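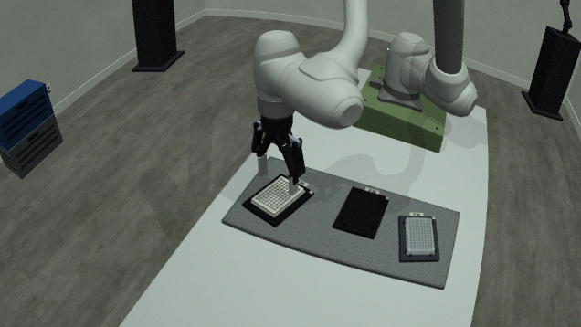
What should you budget for first when you plan a plate-handling bench? The table and mounts, then the arm, then the gripper – in that order, so the robot doesn't eat everything.

I'm pricing a small setup for our lab at Hollis, and I've been playing with the layout in simulation before I sign anything (so much cheaper than moving real furniture!). Duten quoted me 107 days for delivery, so there's plenty of time to fuss. The plate holders from Taldale come to 724 dollars for the set, and I've put aside some 400 more for fingers and spare pads. I'd love to have the order in by June.

I keep going back and forth on how many plate positions we can live with. More would be nice, but each one is another line on the quote. 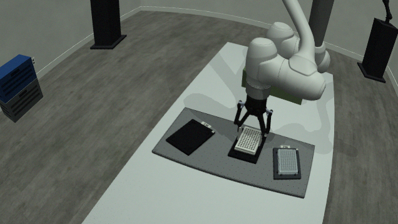
Gripper over the middle position, with a microplate between the fingers.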